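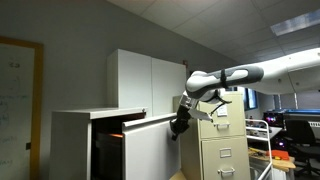

Fig. 4. Whiteboard with light wooden frame, next to a low cabinet.

4. Daily Use and Cleaning of the Board

Please read this section before you write on your Carvalho board for the first time. Mounting on the wall is explained in section 3. If the board was mounted by a Nandstead installer, you can start from step 1.

4.1 Before first use

1. Remove the clear film from the writing surface. Begin at an upper corner and pull slowly to the side.
2. Wipe the surface with a dry soft cloth.
3. Write one short line near the bottom of the board, wait 20 seconds and erase it. The line must disappear completely. If it does not, the film is still on the board or the marker is of the permanent type.

Note: On some boards the film is very thin and difficult to see. Use your fingernail at the corner, never a knife.

4.2 Daily cleaning

1. Erase from top to bottom with the felt eraser.
2. Turn the felt when it looks dark. One eraser has 8 layers of felt, and each layer can be pulled off when it is used up.
3. Do not leave writing on the board for more than one week. Old ink becomes hard to erase, green and red more than black.
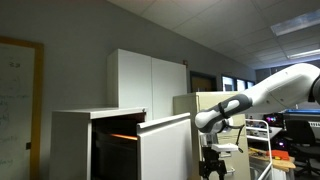 Fig. 5. Faint green and dark handwriting on the writing surface.

4.3 Removing faint writing and shadows

1. Open a window or the door.
2. Spray Zenen cleaner on the cloth. Do not spray it on the board directly – the liquid runs down behind the lower frame and the wood can swell.
3. Rub in small circles. For lines that stay, write over them with a fresh black marker and erase at once.
4. Wipe with a second cloth and clean water.
5. Let the board dry completely before you write again.

One bottle contains 200 ml. Close the cap well after use.

CAUTION: Keep the cleaner away from flames and hot surfaces. Do not use steel wool, scouring powder or acetone. Damage from these is not covered by the Flukero warranty.

4.4 Care of the wooden frame

The frame is oiled and not lacquered. Remove dust with a dry brush. A damp cloth is allowed, but dry the wood after it. Magnets should be put on the writing surface only, because the frame has no steel inside.

In August or other humid months the corners may open a little. Do not fill them with glue. If the gap is still there when the air is dry again, tighten the corner screws as in section 3.6.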